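Housekeeping Practice 1, Unit 6
Clearing light litter from a hard floor
Notes for the course, Anselmo Vidal
May 2019

Before this unit, please read again the pages on sorting waste. We will not repeat them in class.

6.1 What we mean by light litter

Light litter is everything that weighs almost nothing and moves when the air moves: paper tissues, sweet wrappers, receipts, cotton wool, threads from clothes. It looks like the easiest kind of dirt, and students often want to start with the broom. On a wooden floor I ask you to start with the hands. The broom pushes air in front of it, so the tissues travel under the bed or the sofa, and small pieces tear and stay between the boards.

6.2 Order of work

Close the window and switch off any fan. Bring the bin to the litter, and check that it has a liner and that the liner is folded well over the rim. Then kneel or sit down on the floor. Bending from the waist for a whole room is bad for the back, and in the practice flat at Poritz we have 40 minutes for each room, so you will feel it.

Put on gloves in a guest's room. At home it is your own decision.

Begin with the pieces nearest to you and work outwards. Take the large crumpled tissues first and press them together in one hand until the hand is full. After this come the twisted strips and the torn corners, which you must pinch one by one between thumb and finger.

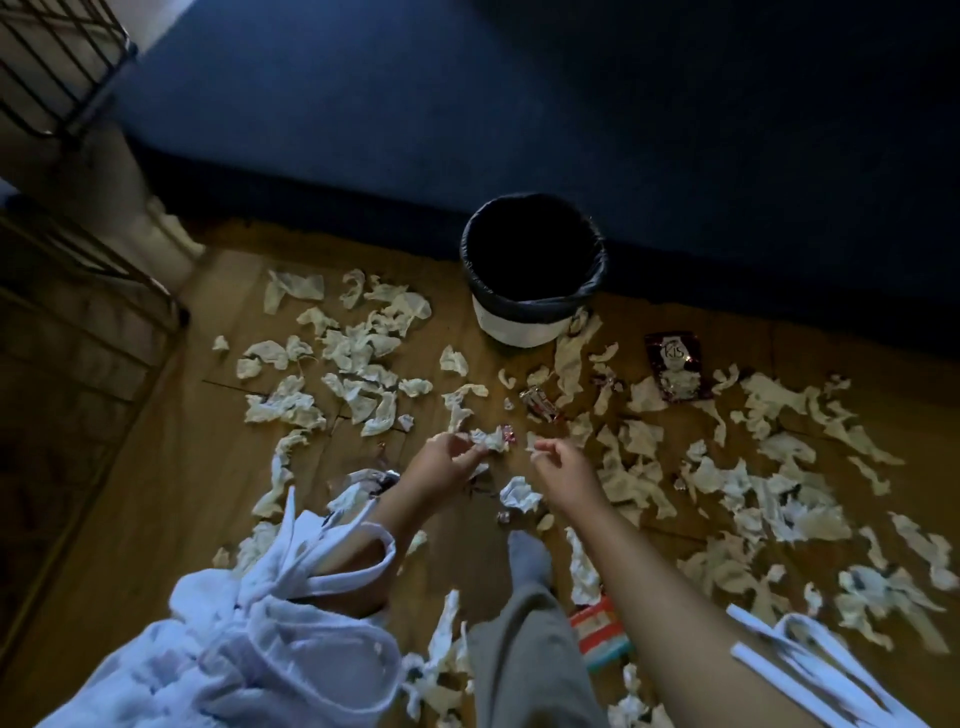 Look inside the tissues with your fingers before you throw them away. In a bedroom a heap of paper can hide an earring, a hair clip or a tablet, and what belongs to the guest goes on the bedside table - never in your pocket, also not for a moment.

Sweet bags and small packets need a second look. If there is still something inside, a guest may want it, so close it and put it on the table. If it is empty, press it flat and put it in the bin. Many of these bags have a silvery inside layer and do not go with the paper.

6.3 Finishing

When the floor looks clean, wait a little and look along the boards from low down, against the light. Now you may use the dry flat mop, in long strokes, always in the direction of the wood. Do not wet the floor while there is paper on it. Wet tissue sticks and must be scraped off.

Tie the liner, carry it out and put in a new one.

For the next class: bring gloves and clothes you can kneel in. Loose sleeves and long belts collect every bit of fluff, so please tie them up or leave them at home. We work in groups of 2.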